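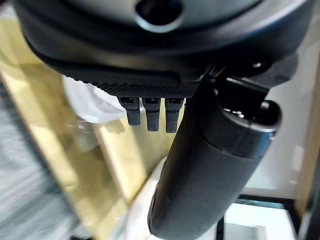
Footwear Storage in the Sitting Room: Revised Arrangements

Posted 21 November 2025

The purpose of this post is to set out the household's revised arrangements for indoor footwear, which have now been in place long enough to merit a written account. Regular readers will recall that an earlier post dealt with the linen cupboard. The present subject is more modest in scale, although it has generated considerably more discussion at the dinner table.

Until January, slippers were kept in a lidded box beside the front door. The box was purchased for boots and was never suitable for the purpose. Pairs became separated, the lid was left open, and guests were in the habit of walking through to the sitting room in their socks before anyone had located a matching left and right. On one occasion a visitor spent an entire evening in two slippers of different sizes and was too courteous to mention it until the following morning.

The replacement is an open rack with wooden shelves and a black metal frame, bought second-hand from a seller in Murnura for $71. The listing described it as a plant stand. It came flat in the back of the car, and assembly required 12 screws, of which 13 were supplied. The remaining screw is in the kitchen drawer and will stay there until its purpose becomes clear.

Some consideration was given to location. The front hall was the obvious candidate, but it is narrow, and the door to the meter cupboard must be able to open fully. The sitting room was selected instead, with the rack placed against the wall next to the grey armchair. A person may therefore take a pair from the shelf, sit down, change footwear and stand up again without crossing the room. This has proved to be the principal merit of the arrangement, and older relatives have remarked upon it favourably.

The following practices now apply.

White slippers are kept on the middle tier. Light grey slippers are kept on the lower tier. The colours were originally chosen to distinguish between household and guest pairs, and placing them on separate levels has made that distinction a good deal easier to observe.

Slippers are to be returned as pairs, side by side, with the toe straps facing outward. The tiers slope, and a pair set down in this manner sits neatly and can be identified at a glance.

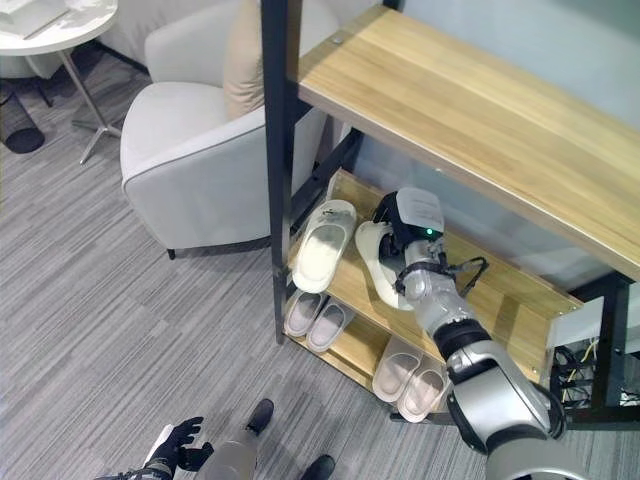 The top shelf is to be kept clear of footwear. It is a handsome plank with a visible grain, and there has been a persistent temptation to use it for mail, keys and library books. A small dish was permitted there for a trial period of 3 weeks. By the end of that period the dish contained batteries, a tape measure and a quantity of foreign coins, and the permission was withdrawn.

Outdoor shoes do not belong on the rack under any circumstances. They remain on the rubber mat at the door, where wet weather can be dealt with before it reaches the carpet. The carpet was cleaned professionally in the winter and the household would prefer not to repeat the expense.

With regard to maintenance, the shelves are wiped with a barely damp cloth and dried at once. A beeswax polish sold under the name Velterard was tested on the underside of one plank. It darkened the colour of the wood slightly and left an odour that lingered for several days, and it has not been used elsewhere. The slippers themselves are brushed and aired on the back verandah – weather permitting – and replaced when the soles wear thin.

One matter remains unresolved. The rack does not accommodate boot-style slippers, which are too tall for the space between the tiers, and the single pair in the household is being kept under a bed for the time being. Suggestions from readers with a similar rack would be welcome in the comments.

The next post will address the coat hooks.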